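About Vumik

Vumik is a small shared workshop for people who build robots at home and have run out of table. It was started by Orest Stelmakh, who had a half-finished arm on his kitchen counter and wanted it somewhere else. Sabina Zeman joined him a few months later and brought most of the hand tools.

We have 13 members and 2 rooms. The front room is for cutting, drilling and soldering. The back room is for machines that already move and need long hours of tuning. Membership is open to anyone over 16, and you do not need to know how to program when you start.

Our longest project is called Fladia. It is a pair of arms made to work together on small things, one holding while the other does the job. Both arms bolt to a single aluminum rail, so the distance between them stays the same from one day to the next. The links are white plastic and the joints are servos. Most of our evenings now go into getting the two grippers to meet in the middle of the table - close enough to share one object.
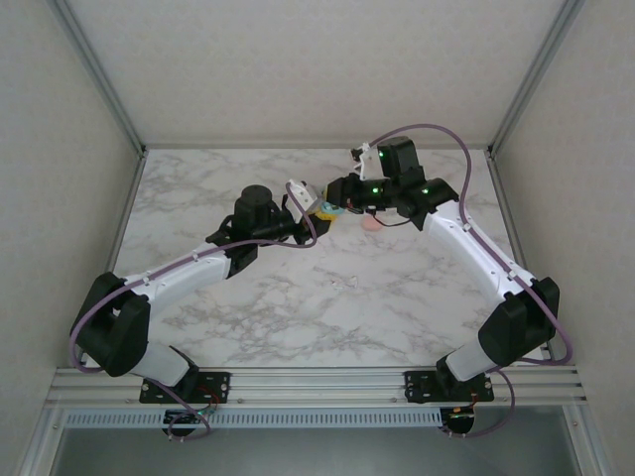 Stindard, a member who had built only single arms before, told us he would start with the cables next time. Route them first, he said, and leave more slack at the elbow than you think you need, or you will be taking the wrist apart again in April.

We followed that advice on the second build, named Jurčo. It has one arm and a shorter reach, and new members use it for practice.

Members pay 240 a year, or 200 if they take a turn keeping the front room in order. Servos and screws are bought together and charged at cost. To visit, write to Sabina and say what you are working on.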